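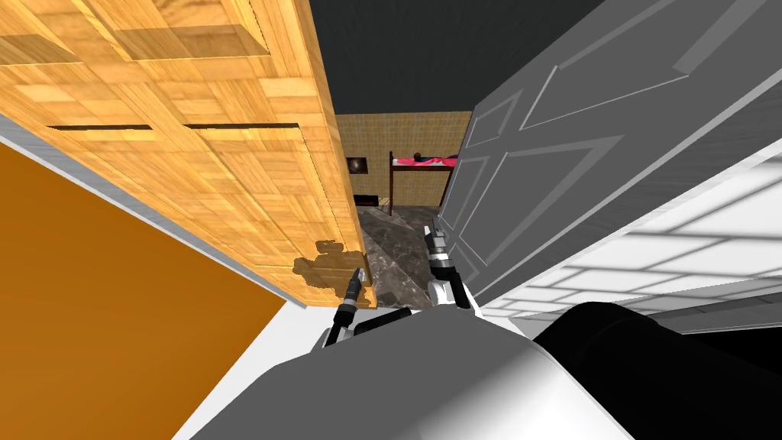
Figure 7.1 A two-armed robot in simulation, seen from its own viewpoint, with both grippers open in the gap between a wooden panel and a grey panelled door. The room with the bunk bed lies beyond.

Chapter 7
Showing a Robot What You Mean

In this chapter you will meet:
the difference between programming a task and demonstrating it
hand guiding, also called kinaesthetic teaching
remote control, or teleoperation, in simulation and on real machines
what is stored in a demonstration
how to judge whether a demonstration is worth keeping

7.1 A word before we begin

Think back to the last time you taught somebody to do something with their hands. Perhaps it was tying a shoelace, or folding a fitted sheet, or getting a stubborn key to turn in an old lock. I would be willing to bet that you started by explaining it in words, got a sentence or two in, and then said "oh, give it here, I'll show you". Words are wonderful things (I have spent most of my working life putting them into books like this one) but they are surprisingly poor at carrying the sort of knowledge that lives in our wrists and fingertips.

In Chapters 5 and 6 we told our robots what to do in great detail. We gave the arm a list of positions, we worked out the joint angles that would take it there, and we added rules for what should happen if something was in the way. If you did the exercises at the end of Chapter 6 you will remember how long that list became, even for a job as plain as picking up a block and setting it down somewhere else. You may also remember how crossly the whole thing behaved when the block was turned a little to one side.

This chapter takes the other road. We are going to show the robot the job, let it record what we did, and leave the matter of learning from that recording to Chapter 8. The general name for this is learning from demonstration, and you will also see it called programming by demonstration in older books. The two names are used loosely and you needn't worry much about which one you choose.

7.2 Two ways of showing

There are a good many ways to show a robot a task, and new ones come along all the time, but nearly all the ones you are likely to meet in a teaching laboratory belong to one of two families.

The first family is hand guiding. You take hold of the robot's arm, with the motors set so that they carry the arm's own weight and otherwise let you move it about, and you simply lead it through the job. It feels a little like helping a child to hold a pencil. The robot reads the angle of each of its joints as you go and writes them down. Hand guiding is easy to learn, and it has the great merit that you can feel through the arm when the gripper touches something. Its weakness is that you only have two hands. Leading one arm is comfortable. Leading two at once, while also opening and closing two grippers, is a muddle for most people, and your own body tends to end up standing in front of the robot's cameras as well.

The second family is remote control, or teleoperation. You stand or sit somewhere else, holding a pair of controllers or a small copy of the robot's arms, and the robot follows your movements. You can work two arms at once in this way, and you stay out of the picture. What you usually give up is the sense of touch. Unless the equipment has been built to push back against your hands, you will have to judge contact by eye, and this takes more practice than newcomers expect. I still find myself leaning forward in the chair, as if that would help!

Remote control has one more advantage, and it matters a great deal to this chapter. The robot you are controlling does not have to exist. It can be a simulated robot in a simulated home, drawn by a computer, and your hands can drive it in just the same manner. Nothing gets broken, the furniture can be put back with one key press, and a whole class can practise at the same time without queuing for a single machine.

7.3 Looking out from the robot

Turn back to Figure 7.1 for a moment. When you work by remote control, a view of this kind may be all you have to go on, so it is worth learning to read one. The large white curve low down is the robot's own torso, and the two arms reach out ahead of it. Everything you want to know about the room has to be picked out from around and between the parts of the robot itself.

Most people, on first seeing such a view, look straight through the gap to the pink bedding, which is the brightest thing in there. An experienced operator looks at the sides of the gap. The left gripper is close by the lower end of the wooden panel, and the right one is near the lower edge of the grey door. Those are the places where a careless movement would end in a knock, so those are the places to watch. The bed can wait.

Notice too how hard it is to judge depth. The tan tiled wall is plainly a good way off, but how far exactly is each fingertip from the panel beside it? A flat picture won't say. Operators get round this in several ways: by moving the arm a little and watching how the view changes, by keeping an eye on which surface hides which, or by switching to a second camera where there is one. In the Dekance simulator, which we use for the practical work in this book, a second camera can be placed wherever you like, and I would encourage you to try the exercises both with it and without it.

7.4 What a demonstration contains

So far I have spoken of "recording" as if it were like making a film, and it is partly that. A demonstration is a series of moments, one after another, and at each moment the computer saves two sorts of thing.

The first sort is what the robot could sense: the pictures from its cameras, the angles of its joints, and how far open each gripper was. We call these the observations.

The second sort is what the operator asked for: move the left hand forward a little, turn the right wrist, close the fingers. We call these the actions.

Suppose we save 10 moments in every second. A demonstration lasting 100 seconds would then hold 1000 pairs of observation and action, and that is from a single go at a single task. You can see that the numbers climb quickly, and you can see as well why it pays to be tidy with your file names from the very first session.

It is important that the two sorts are kept in step. If the pictures lag behind the actions, even by a fraction of a second, a robot learning from them will be taught to close its fingers at the wrong moment. We shall measure this lag in Practical 7B.

Key term. Observation: everything the robot's sensors report at one moment.

Key term. Action: the command given to the robot at that same moment.

Key term. Episode: one complete demonstration, from the starting position to the finish of the task.

7.5 Good demonstrations and poor ones

When Shirley Horrocks was setting up the teaching room at Furnival, her students gathered 437 episodes of a simple fetching task in one October, and then had the long job of going through them. A fair number had to be set aside. In many of these the task had been finished perfectly well. The trouble lay in how it had been done, with long pauses while the operator made up their mind, or a grip taken and let go and taken again, or a different route chosen every time for no particular reason.

It helps to remember that the learner on the other end has no idea which of your movements you meant. If you stop to scratch your nose, the arm stops too, and the pause goes into the record alongside everything else. Her advice to beginners, which I pass on gladly, was to rehearse the whole movement before pressing record, and to talk it through under your breath while doing it.

That said, please don't go to the other extreme and make every episode the same. If the robot always starts from one spot and the object always lies in one place, it will learn about that spot and that place and precious little besides. Move the object. Start with the arms a bit higher, or a bit further apart. Include a few episodes where the gripper begins badly placed and you put it right, so that the robot has seen what putting it right looks like.

7.6 Before you start Practical 7A

You will need the Dekance simulator, a pair of hand controllers, and the Idham room file, which is in the folder for this chapter. If your controllers are the older Clillent pair, run the calibration program first and hold them level while it counts down.

Spend the first part of the session just moving. Bring both grippers forward, draw them back, open and close each in turn, and then do the same with the two together. Try it slowly, slower than feels natural – the arms follow you much more faithfully that way. Once you can bring both hands into a narrow space and out again without touching either side, record 10 episodes, and note in your logbook which of them you would keep and why.

We shall use the ones you keep in Chapter 8, so do save them somewhere safe.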